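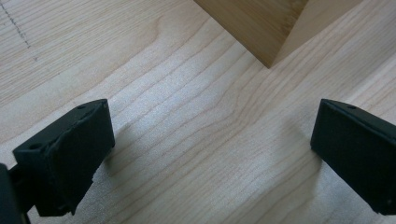

Shirley Fehr wrote in to ask why her pencil lines always end up in the wrong place once the glue comes out, and whether she should just buy a better ruler. Shirley, keep the ruler you have! Layout on pale wood is one of my favorite parts of any project, and almost all of the trouble comes from the pencil and the order you do things in.

The method I use for placing small blocks on a flat board (feet, spacers, dividers, the uprights of a little shelf) goes like this. It works on any light hardwood and you can do the whole thing at the kitchen table.

What you need
A board, sanded on the face you'll mark
A block or two, cut square
A fairly hard pencil, sharpened to a real point
A straightedge and a small square
A white eraser
Masking tape
Wood glue and a damp rag

Step 1. Look at the grain first
Tilt the board toward a window and turn it a few times before you draw anything. Blond woods can look almost blank from straight above and then light up with waves when you catch them at an angle — it gets me every time. Decide which way you want that figure to run. On a tray or a box lid I love a diagonal, but it does mean you can't use the grain as a guide for your eye. Measure from an edge you know is straight, and put a bit of tape on that edge so you always go back to the same one.

Step 2. Draw dashes
A solid line pressed into pale wood leaves a groove, and the groove stays after the graphite is gone. Short, light dashes give you plenty to line up with. They don't need to be even, and they don't need to be pretty. Mine are a mess. Just let the pencil rest on the wood and lift it often.

For my last board I put the first line 70 mm from the taped edge, then measured again at the far end and got 71. That millimeter shows! Check both ends before you go on.

Step 3. Stand the block up dry
No glue yet. Set the block on its mark and walk around the table. Look at it corner-on, so you see two faces at once, then straight on. If light slips under the base, the end isn't square, and a few strokes on sandpaper taped to something flat will usually fix it. Turn the block too, and pick the face you want people to see. Rosaire MacPherson puts a small penciled X on the bottom for the front side, and I've copied that ever since.

Step 4. Mark the footprint
Hold the block down firmly and make a tiny tick at each corner. Skip the full outline, you'd only have to erase it later.

Step 5. Glue
Use a thin film on the end of the block, kept back a little from the edges. Press, wiggle once, settle it on the ticks and check with the square. I leave mine for 40 minutes before I touch it and overnight before I put any weight on it. Wipe up squeeze-out with the damp rag and a fresh corner for each wipe.

End grain doesn't hold well on glue alone, so if the block has to carry anything, add a screw from underneath. Drill a pilot hole first.

Step 6. Clean up
Erase the dashes along the grain with the white eraser, then sand lightly by hand. Finish goes on after that, and then the figure really jumps out — enjoy it!

Page updated 29/12/2020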